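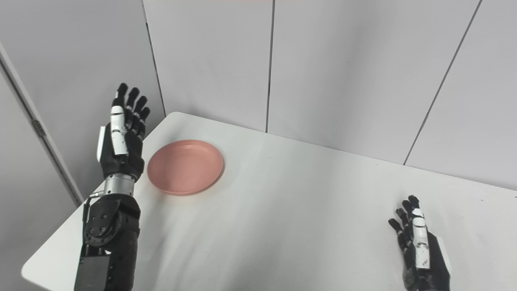
Dosura to pay into settlement of infusion pump claims

Dosura has agreed to contribute $288 million to a proposed settlement of product liability claims over a line of hospital infusion pumps, according to papers filed on February 24, 2025. The agreement covers 3588 claimants in the consolidated proceedings and would end the company's part in litigation that began with a group of hospital patients in Sirkholm.

The claims allege that a valve in the pumps could stay partly open after a dose had been delivered, and that Dosura was slow to pass on reports of the fault. Dosura denies both allegations. The terms contain no admission of liability, and the company keeps its right to contest any claim that falls outside the agreement.

Payment would be made in 2 instalments. The first falls due when the court gives preliminary approval, and the second once the period for opting out has closed. Claimants will be placed in bands according to the length of treatment and the severity of the injury recorded in their medical notes. Those with incomplete notes may submit a sworn statement from a treating doctor instead.

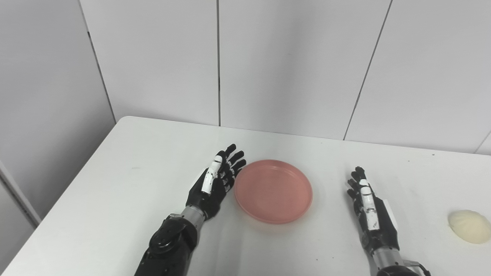 Of the claims covered, 1464 were brought on behalf of patients who received the pump during surgery. These will be assessed first. The remainder relate to long-term use on wards or at home – a category in which the parties had disagreed over how dosage records should be read. Under the settlement, an independent assessor will decide disputed records, and the assessor's fees will be met by Dosura outside the main fund.

Vasanthi Chacko, lead counsel for the claimants, said the banding system was close to the one her side had proposed at the start of talks. "The records question held this up for a long time," she said. "We now have a written procedure for it, with time limits."

Byung-chul Seo, general counsel at Dosura, said the company had made provision for the full amount in its accounts and did not expect to revise its guidance. The affected pumps are no longer sold.

The agreement does not extend to Zalewska, which supplied the valves, or to Woker, which distributed the pumps to hospitals. Both remain defendants. Zalewska has asked for the claims against it to be dismissed on the ground that it built the part to Dosura's drawings. Woker has filed a defence but has made no separate application.

A hearing on preliminary approval is listed for May. Claimants who wish to opt out must do so in writing, and Dosura may withdraw if the number doing so passes a threshold that has been filed under seal.

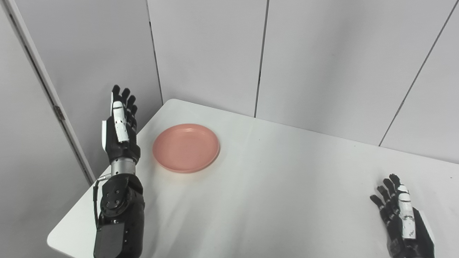

A round plate on a white tabletop.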